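Notice to Operators, Second Floor

The Vulasden Institute required that every demonstration be entered in the register before the operator left the station. Hajnalka Gulyás had made the entries for 22 months in the same upright hand, and the Office of Records had never returned one to her for correction.

The task assigned to her in February was listed as Kundon, Item 17. The operator was to hold the gripper by its handle, approach the surface, close the fingers on a folded cloth, lift, and release. The machine on the floor below would receive the recordings and be examined on them. A total of 1,000 demonstrations was required, and she completed them on schedule.

The examination was held by Sreekumar Kartha, Deputy Inspector, who submitted his report the same evening. The machine had performed the item correctly. It had also, before each approach, held still for four seconds with its fingers open. The delay did not appear in the written procedure. Mr. Kartha asked the operator to attend a review of the recordings.

They sat in the Rutkowska Room with the blinds lowered. He advanced the first recording to the moment before the approach and stopped it.

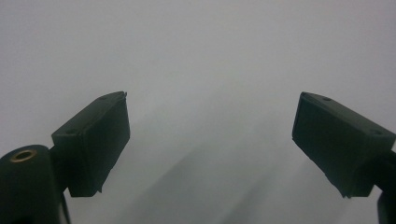 Kundon, Item 17. Fingers open, before the approach.

"There is nothing between the fingers," Mr. Kartha said. "What was the operator doing?"

Ms. Gulyás considered the shadows that ran across the pale surface. She stated that her mother had folded cloth for a living at the Plorkow laundry, and had always stopped a moment before she took up the next piece. She had not been aware of doing so herself.

He played the second recording, and the third. He played 40 of them. The pause was present in each.

Under the rules, an unlisted motion was to be removed and the demonstrations repeated. Mr. Kartha had the form before him and had already filled in the item number. He asked whether her mother was still employed at the laundry. She replied that her mother had died the winter before last.

The amended procedure was posted on the second floor the following week. Between the second step and the third a line had been added, in the standard type: The operator will wait.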